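Brukier team passes 2563 examples, and the lockers are next

Farthorpe, Sep 5, 2020 — The people teaching a machine to put things away have had a very good summer. 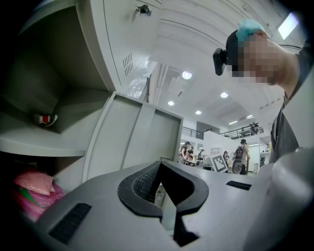
Everyday jobs, recorded by hand

The Brukier project, based on the ground floor of the Farthorpe workshop hall, now has 2563 recorded examples in its collection. Every one of them is a person doing a small, ordinary job with a hand-held gripper: opening a door, reaching onto a shelf, taking something out, putting it back, closing up again. The learning system will study the recordings and try to work out how a robot arm could do the same jobs in a place it has never been before.

Locker work began this week, and it has everyone excited. The recorder wears a camera at the side of the head and carries the gripper, which has a camera of its own, so each example comes with a view from the person and a view from the tool. A white metal locker cabinet with swinging doors may not sound like much of an adventure, but Teodora Radonjić, who leads the recording work, has been asking for one since June.

"Drawers were lovely, and tables were lovely, but a locker makes you think," she said. "You've got a door that wants to swing back at you, and a shelf with a dark corner, and small things that end up right at the back of it. I do forty tries in my head before I do one with my hand!"

Radonjić said the best examples come from people who slow down a little at the door and then carry on at a natural speed. New recorders tend to creep through the whole job. By their second day most of them have relaxed, and the recordings get much better for it.

What counts as an example

An example starts with the gripper clear of the locker and ends with it clear again. If the object drops, the recorder keeps going and picks it up, and the recording is kept with a note. The team used to throw those away. Yiğit Güneş, who sorts the recordings and prepares them for training, talked them out of it in the spring.

"A drop followed by a good pickup is gold to me," Güneş said. "I want the system to see people recover. We were deleting some of our best stuff."

He has also asked for more variety on the shelves. Soft things and bags are high on his list — they change shape every time they are touched, and the system has seen far too few of them. Boxes and bottles are well covered already, and he has politely asked people to stop bringing in mugs.

Printed marker boards with a blocky black-and-white pattern are used on the floor as well. They give the software a fixed pattern to find, which helps when it works out how the gripper moved through the space. Güneş checks the first few recordings of each session before anyone goes on to the next job, and a session with a badly placed board is simply started over.

200 locker examples to start

The first goal is 200 locker examples, split between upper and lower compartments. Seven recorders have signed up, and two of them are left-handed, to Güneş's great delight. Left-handed examples have been scarce, and doors are one of the jobs where it really shows.

After that the team will take the same grippers to Nastomley, where a second site has offered its kitchen and storage rooms. The Nastomley recordings will be kept apart from the rest at first. The plan is to train on the Farthorpe examples, test on the new rooms, and see what falls over.

Training will run on Yurt, the project's own computer cluster. A first try using only the table and drawer recordings is already under way, and Radonjić expects to show some results at the next open afternoon. She would not guess at how well the system will handle a locker door. She did say she plans to be standing right beside it when it tries.

Anyone in Farthorpe who would like to record can leave a name at the front desk of the hall. Training for new recorders takes one morning, and no experience with robots is needed. Bring comfortable shoes, and something soft for the shelf if you have it.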